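Project report: trying out the Tendia hand-held gripper kit
October 3, 2024

I picked the Tendia kit because I wanted to know if a beginner could get going with it in an afternoon. It's hired out by Ladberg, and the student rate is 200 for 2 weeks, which I thought was fair.

Setting up took me 19 minutes — most of that was cables! The grippers sit nicely in the hand and the marker cubes feel solid, though my wrists did ache after a while. The printed guide is a bit thin on head mounts, so I had to guess at the straps.
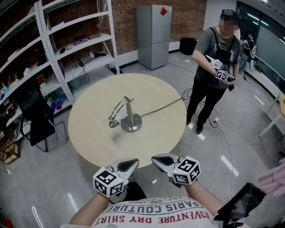
Grippers in both hands at the round table, with the small metal arm on top.

I'd hire it again, but I'd ask for longer cables and a second guide. Next job is sorting my recordings from May — there are 600 of them, and I've barely started.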